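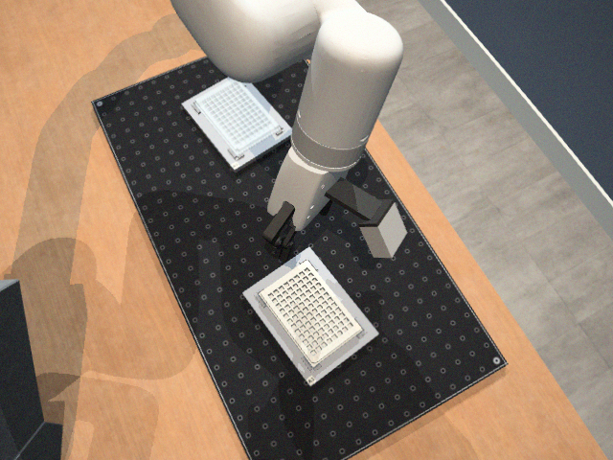
nirora_knits: Okay but is a wood table going to hold up in a rental kitchen? My sister has one in Clendville and she's at it with the mineral oil every April. I'd go laminate and never think about it again.

Angelica Salazar
7 October 2023
I hear you, but I grew up eating off laminate and I want wood! The kitchen is tiny, so whatever I buy has to be dinner, homework and my sewing all in one. So far it's between an oak one from the Usto outlet (2 chairs thrown in) and a used pine one that a guy on Macapagal Street is selling for 100 dollars. The pine has some dings and I kind of love them. Anybody have pine with kids?

dovetail_ed: Pine with kids, yes, 3 of them. You can read their spelling words in the top because they press so hard with the pencil. Get the oak.

Angelica Salazar
Ha, that's almost a reason to buy it. The oak is over my budget though, and the outlet wants extra for delivery up the stairs. I'm leaning toward the orangey kind of finish, since my floors are already that color. 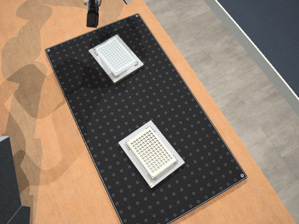

mudroomMel: Matching the floor is a mistake, sorry. I did it and the whole room went orange at night. Go darker or paint the legs.

dovetail_ed: Disagree with Mel, warm wood on warm wood is fine if you put a rug down.

mudroomMel: A rug under a table where kids eat?? No thank you.

Angelica Salazar
Okay, no rug. I'm going to look at the pine at 4 and I'll bring a tape measure. Does anyone know if you can sand out a water ring without redoing the whole top?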